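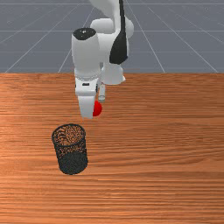

Looking after a wooden table

Most of the questions that reach the Onley workshop are about tables. People bring us chairs to mend and boxes to glue, but what they ask about while they wait is the kitchen table at home, and usually the marks on it. Margaux Chevalier has run the Thursday repair bench for two years and has put together these notes.

Start by finding out what the finish is. Put a drop of water somewhere out of sight, such as the underside of a leaf, and leave it for ten minutes. If it sits up in a bead, the table is probably varnished or freshly oiled. If it soaks in and leaves a dark patch, the oil has worn away and the wood needs feeding.

For everyday cleaning a damp cloth is enough, followed by a dry one. Wipe along the grain. Avoid spray polishes with silicone in them – they leave a film that stops oil or varnish from taking later on, and it is a long job to get off.

White rings are usually moisture caught in the finish. Many fade on their own in a day or two. If not, try a soft cloth and a little paste wax, rubbed lightly. Black rings have gone down into the wood itself and will need sanding, or simply living with.
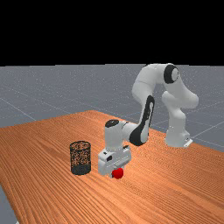

Wood grain on a table top.

To re-oil a bare or worn top, sand it by hand with 100 grit if it is rough, then go over it with 200. Vacuum up the dust and wipe with a barely damp cloth. Once dry, put on a thin coat of oil, wait 15 minutes and wipe off everything that has not gone in. Leave it overnight and do the same again. Two thin coats will do better than one thick one, which stays sticky for weeks.

Oily rags can catch fire by themselves if left in a heap. Lay them flat outdoors to dry, or soak them in water before they go in the bin.

Keep tables away from radiators where you can. The Courtois family in Drarby lent us a dining table last March that had stood beside one for years, and the top had split along a glue joint. It has been clamped and glued and went home in May, to the other end of the room.

The bench is open on Thursday from 2 pm. Small pieces can be carried in. For anything larger, bring measurements and we will talk it through first. We have tins of hard wax oil to share, and sandpaper is free while it lasts. Parking is behind the hall, by the Avel Lane entrance.

2 comments
563 shares

Related items
Sharpening a kitchen knife at home
Chair legs that wobble
What to do with old paint tins
Onley workshop: spring opening hours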